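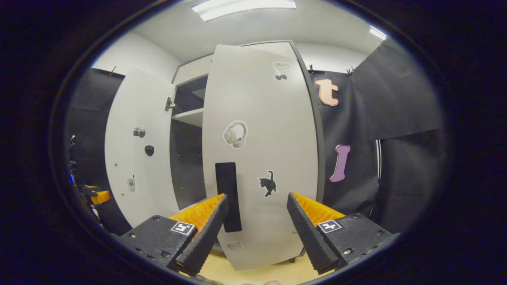
Ellside Listening Circle
Minutes of the November meeting, held in the back room at Oltby on Thursday, 7.30pm

Present: the usual crowd, plus three new faces who came over from the Drerklow side and were made very welcome (and were persuaded to stay for the second half, which was good of them given the last bus). Apologies had come in from four members, two of them with colds.

1. Minutes of the last meeting
These were read and agreed with one correction. The track that closed the September evening was the long version from the second Liapis album and not the single edit, as several people were quick to say. The Secretary is sorry and has listened to both again as a penance, with great pleasure.

2. Matters arising
The borrowed turntable has gone back with our thanks and a card. The hum on the left channel is still with us. It was worse during the quiet pieces and a member kindly brought a different lead, which helped until somebody turned the urn on. We shall try the other socket next time.

3. Money
The balance stands at £1,466, a little up on last time thanks to the raffle and a very generous cake stall. Out of this we still owe the hall for the autumn evenings. It was agreed to pay that straight away and leave the door price where it is until the spring, when we can look at it again with the heating bill in front of us.

4. The Liapis evening
Most of the meeting went on this, and quite right too. For the newer members, Liapis were the four-piece who rehearsed for years above the shops in Ellside and made those lovely, slow, drifting records with the tape loops, and we have talked since the summer about giving them an evening of their own.

The first question was running order. One view was that we should go straight through from the earliest cassette to the last album so that people can hear the sound open out as the keyboards come in. The other was that the cassette is hard going for anybody who doesn't already love it, and that we would do better to start with the middle period and work outwards. There was a good deal of warm feeling on both sides and a short burst of humming. In the end we settled on the middle period first, then the cassette after the interval, when people have a drink in their hands.

The second question was which pressing to use. Two members own the first one, numbered by hand on the inner sleeve. One copy is 651 and the other is 1,103, and both are happy to bring them along for people to look at. The second has the cleaner side two, so that is the one we shall play. Records to be handled by their owners only, please!

The third was the old argument about the name. It has been said for years that the band took it from a street, and just as often that it came off the side of a delivery van. A member who used to sell their tapes at the door said she was told both stories by the same person on the same night. We agreed to print both in the programme sheet and leave it there.

5. Numbers and seating
The back room takes some 65 if the piano is pushed to the wall. Tickets to members first for a fortnight and then to anyone who asks. Drerklow members would like a few put by and this was gladly agreed.

6. The lending box
Please bring things back. There are five discs out from the spring, including the live recording that several of us are waiting for, and the sheet in the lid has not been filled in properly for a while. A new sheet will be in the box next time, with a pencil on a string.

7. Any other business
A request for more vocal music was heard with sympathy. An evening of unaccompanied singing was suggested for after Christmas, and two people offered to put a list together. The biscuits were praised.

The meeting closed at 9.20pm and we then listened to side one of the second album, all the way through, with the big lights off.

Next meeting: same room, same time. Please bring a cushion if you find the chairs hard.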